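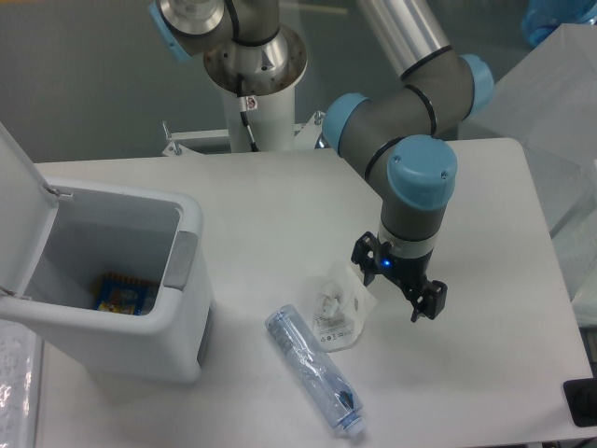
Figure 1. Robot arm over a white tabletop.

Noise in Shared Study Rooms
Project report, Group 4
Hanneke Hoekstra, Berhanu Zeleke, Ineke Goossens
Supervisor: Marloes Michiels

1. Background
The Wiltlow building has open study rooms on two floors. Students complain about noise there, mostly in the afternoon. We wanted to know which sounds bother people and whether they move because of them.

2. Method
We put a short paper survey on the desks and collected it over 10 days. In total 219 forms came back. We left out 99 of them — most had only the first page filled in — and used the rest. We also took sound readings near the door, by the windows and next to the printer.

3. Results
Talking was the most common complaint, followed by phone calls and the door. The printer was hardly mentioned, although our highest readings came from that corner. Students who wore headphones complained less about talking but just as much about the door.
Few people said they had changed seats. Several wrote that there was no other seat to go to.

4. Problems
The survey did not ask what time it was filled in, so we cannot compare mornings with afternoons. The meter also had to be returned in August, before we could repeat the window readings.

5. Recommendations
Fit a soft closer to the door on the lower floor. Set aside one room for calls.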